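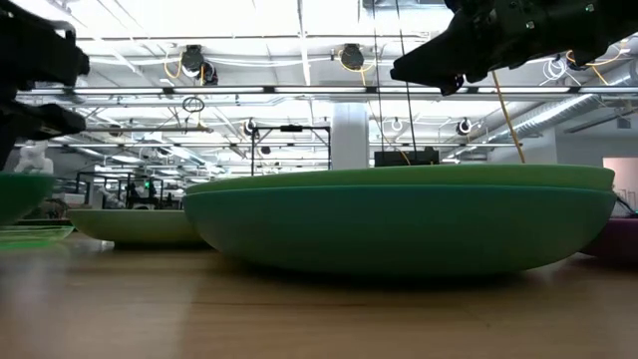
Photo: Hiniteo, Hurnov

News > Workshop floor > Rules and good practice

Two arms, one table: Zuneo puts out its new bench rules

15 Jun 2019
188 shares | 2 comments

I've been nagging Zuneo about this since March, so you can imagine how pleased I was when the thing finally landed in my inbox. The group has put out its good practice rules for benches where two robot arms work over the same table, and the version out now is the one members are meant to start using. It goes by the name of Cropper (no, I don't know either, and the people I asked gave me different answers).

If you've only ever run one arm at a time you may wonder what the fuss is. With one arm, the worst it can meet is the table, or whatever you've left on the table. Put a second one opposite and both of them want the same bit of air at the same moment, usually right over the thing you're trying to pick up. Most shops have got by on house habits. Somebody writes "left goes first" on a whiteboard, somebody else rubs it off, and there you are.

Zuneo asked for comments on the draft and got over 270 of them, which is a lot for a document most people will keep in a drawer! A good many came from Hiniteo, whose hall at Hurnov has been trying the draft out on a dish job. I like the dish job. It's plates and bowls in different sizes and colours, and the arms have to get them into a stack. Easy enough for you or me at the sink, but a round rim is a rotten thing to get hold of with two fingers, and the taller the pile gets the less room there is above it.

So what do the rules say? The bit I'd read first is the one on shared space. Each job has to have a patch of table marked out in the plan as "common", and only one arm may be closing its gripper inside that patch at any moment. The other one can be over the table, it can even be open and ready above its own dish, but it has to stay put until the first has let go and backed off. The draft was much stricter and wanted the waiting arm parked right out at the side. Plenty of the comments were about that, and I think they were right, as you'd lose half your day to arms trundling back and forth.
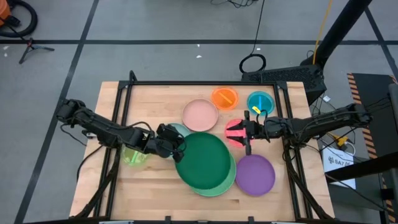
The left gripper has the big green plate by its rim, with the right one open over the coral-pink dish. Photo: Hiniteo

Then there's the section on letting go, and I was surprised how long it is. Under Cropper a dish counts as placed only after the gripper has opened, moved clear and waited a moment with the pile standing on its own. If the top piece is leaning, the run gets logged as leaning. You can't put it down as a pass with a note, which I'm told was common (and yes, I've done it myself, more than once, on a Friday). The log has to say what was on the table at the start too, and in which order it was meant to go up.

Hiniteo says it logged 3759 runs under the draft, and it has handed the lot to Zuneo. I haven't seen the figures broken down yet, so I can't tell you how many ended up in the leaning column. I've asked. What I did hear is that the log sheet itself was the biggest grumble, with too many boxes to fill in, and the new version has dropped several of them.

Cables get a page to themselves, and quite right too. Anything that hangs down over the table has to be drawn into the plan along with the arms, and checked through the full reach of both before the first run of the day. Anything lying on the floor near the bench is to be coiled or covered where people walk. There's a bit of wriggle room in that last phrase, and I can see arguments coming about what "where people walk" means in a busy hall. My own view is that if you have to ask, cover it.

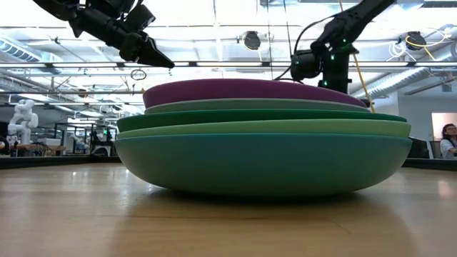
Five dishes up, with the purple one on top sitting at a tilt. Photo: Hiniteo

People come next. The rules want one named person in charge of each bench for each session, and that name goes on the sheet before anything moves. Other folk can be in the hall getting on with their own work, but nobody reaches over the table until both arms have been stopped. Both, mind you. The draft only asked for the nearer one, and I'm very glad that's gone, because the far arm can come a good deal further across than you'd think from looking at it.

A couple of things I'd still like changed. There's hardly anything on soft or bendy items, so if you're folding cloth or bagging fruit you'll have to read between the lines. And the part on changing grippers halfway through a session says to "repeat the morning checks as needed", which to my mind leaves the door wide open. Zuneo says both are on the list for the next round but wouldn't give me a date.

It's all voluntary, by the way. Zuneo can't make anyone do any of it, and it doesn't take the place of whatever safety law applies where you are, so please don't go ripping your existing paperwork off the wall. Members get the full text free. The rest of us can read the short version, and if you run a bench like this I'd love to know whether the common patch rule works for you or drives you up the wall. Comments are open below, and I'll pass the good ones on to Zuneo.

2 comments | Share this

Related
Marking out a bench: tape, paint or nothing?
What to write down when a pick goes wrong
Hurnov open afternoon: what we saw
Stop buttons: how near is near enough?
Reader letters: the great cable tie debate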